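Kulard Moisture and Floor Finish Study
Progress report to the Foulkes Fund
Prepared by Nia Wogan
June 24, 2019

Status

Work package 2 is on schedule. Work package 3 started late and is discussed under Delays. Spending is within the approved budget and no transfer between cost lines is requested.

Work completed since the April report

Readings were taken in all ground floor units at the Kulard site. The logging interval was shortened after the first download showed that overnight changes were being missed. The data set now holds 792 usable readings. Readings taken while windows were being replaced in the east block have been set aside and will be reported separately.

Branislav Kováčik has finished the comparison of surface meter results with drilled probe results. The two methods agree well over bare screed. Over tiled floors the surface meter reads high wherever the adhesive bed is thick – a known effect, but larger here than the Moten handbook allows for. A correction table has been drafted and is with the Unus laboratory for review.

Bond tests were carried out on the spare slabs. Slabs cured under sheeting gave the most even results. Two slabs failed at the edge of the adhesive and have been kept for sectioning.

Delays

The probe order arrived with the wrong connectors. Replacements cost $700 and were charged to the contingency line, which stood at $2000 at the start of the year. Installation in the west block began after the replacements had been checked against the reference probe. The final report date is not affected.

Work planned for the next period

Complete installation in the west block. Section the failed slabs. Issue the correction table once the laboratory comments are in. Begin the draft guidance for site managers – the outline has been agreed and needs no further approval.

Decision requested

We ask the Fund to confirm that the guidance may be released as a separate document before the final report.

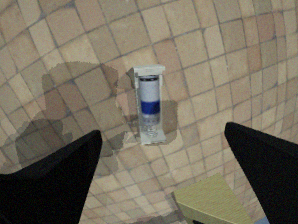

If the Fund agrees, the text will be sent for comment together with the correction table, and both will carry the same version number.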